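Gesteo Table Set, README

Welcome to the Gesteo data card! We're the student robotics club at Trenier, and this set is our big project for the year: two arms, one table, everyday kitchen things. It holds 657 episodes, most of them recorded after 6 p.m. when the lab is quiet.

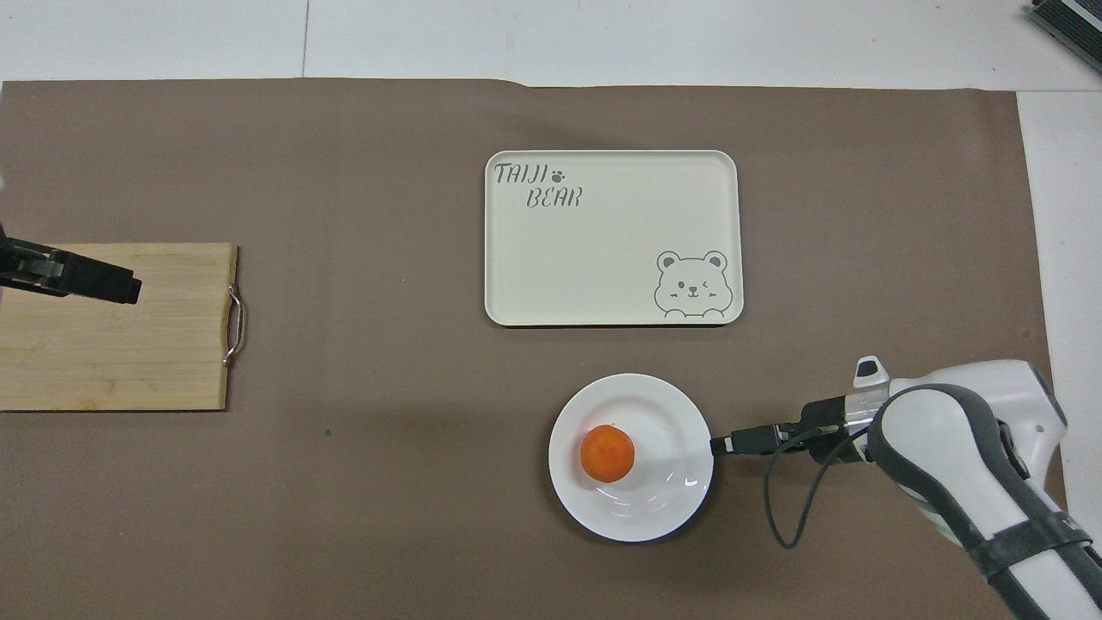 Orange on the plate, right gripper at the rim.

Each episode folder has video, joint readings and a one-line instruction typed by whoever ran it. Episodes 1 to 600 are for training -- please keep the rest for testing. Vivek Rana wrote the loader and it's a joy to use.
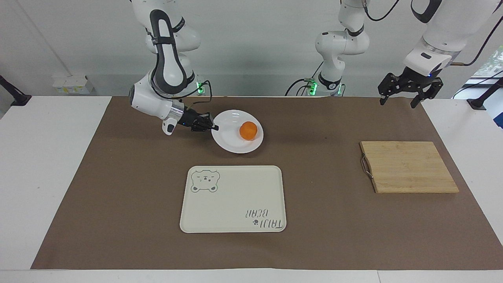
Tarun Tripathi asks that anyone training on fewer than 200 episodes say so in their results, as the scores swing a lot down there. We'd love to see those too -- send them in!

Known issues: joint readings start one step late in the November batch.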